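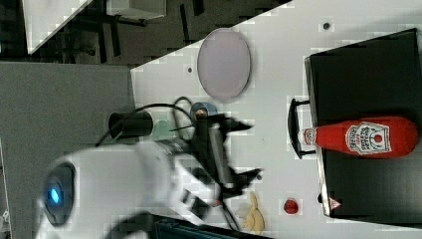 Dorin Jitaru wrote:
Keep the ketchup on its side if you must, but not on the tray you carry the plates on. One bump in the doorway and it rolls straight into whatever is next to it. Ours lives in the fridge door and comes out last.

Ayane Hayashi wrote:
It can't roll far on a tray with a rim. I'd sooner lay it down than have it stand up and fall over. The tall bottles are always top heavy when they're full.

Ita Nic Aodha wrote:
Thanks both. To go back to my first post, the tray is the part I'm pleased with. Black, decent rim, and a loop handle so I can hang it on the hook beside the cooker. The table is white and shows everything, so I want as much as possible to travel on the tray and go back on the tray. The lavender plate is the one I'm not sure about. I like the oval shape for sandwiches but it takes up more room than a round one and I can't decide whether to get more of them.

Minoru Wada wrote:
Ovals are a pain in a dishwasher. Mine won't go in the bottom rack unless I leave out the bowls on either side. Fine if you wash by hand.

Heriberto Escobedo wrote:
Depends on the rack. We have 5 oval plates from Hamada and they go in at a slant, no trouble. They do chip at the ends though, so check what they're made of before you buy a stack.

Posted 11 Sep 2019
Dorin Jitaru wrote:
Still on the ketchup. Is the cap meant to point at the handle? If you pick the tray up by the handle and it tips the other way the sauce runs to the bottom of the bottle and you're back to shaking it.

Ayane Hayashi wrote:
You're overthinking this. It's ketchup.

Dorin Jitaru wrote:
I've cleaned it out of a carpet. I'm not.

Ita Nic Aodha wrote:
I hadn't thought about which way the cap points. It went down like that and stayed. It has a cap on, so I don't mind either way.

Minoru Wada wrote:
What's your plan for the holes in the table top? I had a desk with cable holes that we used for meals in the Dotthorpe flat and crumbs went down them for two years. I bought plastic plugs in the end, a bag of 200 because that was the smallest they sold. I have plenty left if you want a couple, but you'd need to measure across the hole first.

Ita Nic Aodha wrote:
Yes please. Only small ones. I'll measure tonight.

Heriberto Escobedo wrote:
Don't bother with plugs, put the plate over one and the tray over the other.

Minoru Wada wrote:
Then you lift the plate to wash it and the crumbs go down anyway.

Heriberto Escobedo wrote:
Wipe towards the edge, then.

Ayane Hayashi wrote:
On the tray again – has anyone used the non-slip liner from Skestura? It comes on a roll and you cut it to fit. I put it in a Prisley tray in October last year and it's still flat. It would stop the bottle moving, which might settle Dorin.

Dorin Jitaru wrote:
It would. Does it wash?

Ayane Hayashi wrote:
Under the tap, yes. Not in the machine, it curls up. A roll did three trays and the drawer under the kettle.

Ita Nic Aodha wrote:
I'll try the liner. Leaving the plates at what I have for now, until I've seen how they stack. Minoru, I'll message you the hole size.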